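Dastton arm subscription and the Rikuner cell planner, seven weeks in

I have been putting off this post until I had used the thing for real work. The short version is that the planning software is good, the arm is adequate, and the billing page needs to be rewritten by someone who has paid a bill before.

Background for anyone new to the blog. I run a small shop in Bostville that does short-run fixture plates and some light assembly for two local customers. Most of the assembly is placing threaded inserts into molded housings, checking that they sit flush, and moving the housings to a tray. It is dull work and it takes up a bench. I had priced a used arm twice and backed out both times over integration cost, which was always larger than the arm.

Dastton sells it differently. You pay monthly, they ship an arm with a controller, and the fee includes a license for Rikuner, the planner. Rikuner is where you build a model of your bench, put the arm on it, and run the job before any metal moves. You can also license Rikuner by itself. For the first five weeks that is what I did, and if you are undecided I would suggest the same order.

Installation

The installer is a single file. It wanted a newer graphics driver than I had, said so clearly, and stopped. After the driver update it ran without complaint. My desktop is a few years old and is not a gaming machine. A bare cell with one arm runs smoothly. With a conveyor and two bins of loose parts, it slows down, and I turn off soft shadows to get the speed back.

The license check happens at startup and needs a network connection. My shop network goes down whenever it rains hard. There is an offline mode, but you have to request it before you lose the connection. Put that on your list for the first day.

Building the bench

The parts library has tabletops, rails, brackets, plates and a fair selection of grippers. It imports the usual solid formats. I brought in my own fixture plate and the hole positions came through correctly, which I checked against the drawing. Units are set per file and not per project. I imported one housing in inches into a project otherwise in millimeters and got a part the size of a grain of rice. The planner accepted it. A warning would be easy to add.

Snapping is the best part of the editor. Parts snap to hole centers, faces and edges, and holding one key limits the snap to the type you want. I rebuilt my bench in an evening, including a bracket I had only ever sketched.

Collision shapes are where you need to pay attention. By default, Rikuner wraps each imported part in a simplified hull. For a block this is fine. For a housing with a deep pocket, the hull covers the pocket, and the planner will then refuse to put the gripper inside. The error text reads "goal unreachable," which sent me off checking joint limits for an hour. Switch the part to the detailed hull and the job solves. The detailed hull costs planning time, so use it only on parts the gripper has to enter.

Planning and timing

The planner offers a fast mode and a smooth mode. Fast mode gives shorter paths with some odd elbow motion. Smooth mode takes longer to solve and I use it for everything that will run on hardware. My insert job solves in a few seconds in either mode once the hulls are sorted out.

Cycle time predictions were slightly optimistic. The simulated arm does not wait for the gripper to close unless you add a dwell, and the default dwell is zero. After I measured the real gripper and entered that value, simulated and real times agreed well enough for quoting. I ran 211 housings as the first batch on hardware. Two were rejected, both for a molding flaw that had nothing to do with placement.

The camera

You can place a virtual camera anywhere in the cell. I use an overhead one for checking cable clearance, because most of my mistakes are at the base of the arm where I do not look. It also makes a decent image for the job sheet. The render is clean enough that a customer took one for a photograph.

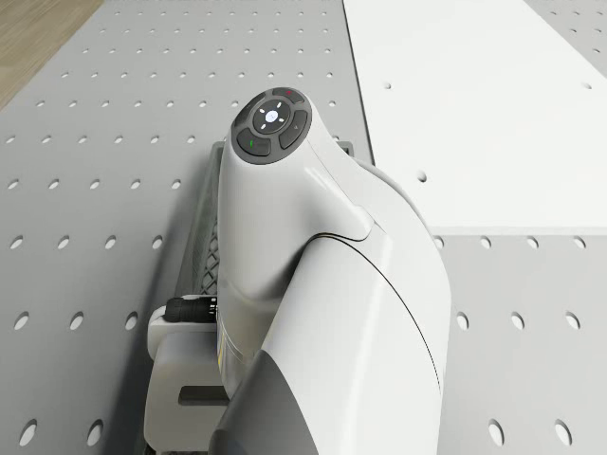
Bostville, 11/12/2024

I made a pass over the cell for this post with the overhead camera set close. The arm model carries more detail than the job needs. The control pad has its center button lit and the four arc buttons around it, and the seams between the shell panels are modeled as well. The perforated tabletop has its holes as geometry, so the snapping works on them directly.

The useful part for me is on the left of the arm. The ribbed black connector at the bracket sticks out farther than I would have guessed from a spec sheet, and anything tall placed on that side has to clear it. In my first layout I had a parts tray there. I moved the tray to the other side in the model and never had to drill a second set of holes. That saved me an afternoon and possibly a plate.

One complaint about the rendered view is that it does not include cables. The connector is there, but the cable that leaves it on the real arm needs a bend radius, and the planner knows nothing about it. I add a plain cylinder as a keep-out zone and give it a generous diameter. Rikuner's forum has a request for proper cable modeling that dates from May. It is marked "under review."

Hardware notes

The arm arrived in one crate with the controller in a separate box. Transferring a program from Rikuner is a matter of connecting the controller and pressing send. The first run is forced to low speed and you cannot skip it. I have no objection to that.

Calibration took longer than the manual says. You touch off on three points, and the manual gives no advice on spacing them. Spread them as far apart as the bench allows. My first set was too close together and placements at the far end were visibly off. The second set fixed it.

Noise is low. The controller fan is louder than the arm.

Support and billing

Support is handled by a reseller, Yazdani, and not by Dastton. Replies came the same day both times I wrote. The answer about collision hulls was correct and included the menu path. The answer about invoicing was a link to the billing page, where my question had started.

The monthly fee for the arm and planner together is $800 at my tier. Rikuner alone is much less, but the exact figure depends on seats and I could not get the website to show it without an account. The first invoice charged me for the standalone license and the bundle in the same period. It was credited after one email. Check yours.

Who should bother

If you already own an arm from another maker, look at the supported list before anything else. It is short. If you are starting from nothing and your job is repeatable, license the planner, build your bench, and see whether the job solves. I found three problems with my layout before I had any hardware to bump into them.

I am keeping the subscription through the next insert order. After that I want to try a vision add-on that Dastton sells for bin picking, provided Yazdani can tell me which lens mount it uses. I have asked. I will update this post when I have the answer.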